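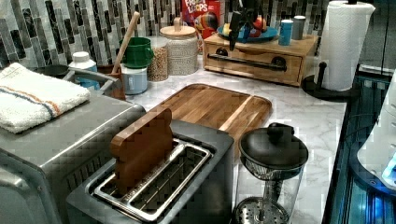
4. House rules for a shared kitchen counter

I'll say up front that I used to hate writing this section. In our first draft it was one line ("standard safety practice was followed") and a reviewer at Tillness quite rightly asked us which practice, and whose. So we sat down and wrote out the rules we really use at the Plisstead kitchen, and then spent most of April arguing over them.

4.1 What goes on the counter

We want clutter, because home kitchens have it (mine certainly does!). Jars, a cereal box, a towel on top of the oven, all fine. What we don't allow is clutter that changes without a note. If you move the toaster between runs, you write it in the run sheet, even if you only slid it over to wipe up crumbs. Our sheet has 8 fields and takes less than a minute, and I still catch myself skipping the one for glassware. Figure 3 gives the plate of fruit used in the pick tasks, over on the butcher block, with the arm out above the counter.

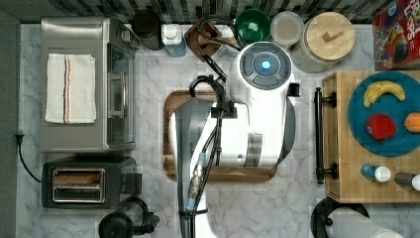 Figure 3. The arm over the marble counter, with the fruit plate on the butcher block to its right.

4.2 Cables

This is the rule I'd push hardest on anybody setting up their own station. Cables get clamped to the arm, and whoever runs the session checks the slack by hand before the motors go on. Move the arm slowly through its whole reach and watch the loop at the back, near the jars. We follow the Hurnus checklist here with one change: they ask for the check once a day, and we do it every time the counter layout changes.

4.3 Speed and stopping

With a person in reach we cap the arm at 60 percent of its task speed. The stop button lives within arm's length of the operator and nothing gets set in front of it, coffee included. We log every stop, even the silly ones. Across 1,090 runs we had 5 stops that led to a rule being rewritten, and those are listed in the appendix with the old and new wording side by side.

4.4 Who can change a rule

Anyone on the team can suggest a change, but it waits until the end of a block of runs. We borrowed that from the Awwad protocol, and it saved us from comparing runs made under different rules. The version used for all results in this paper is the one dated 1/4/23.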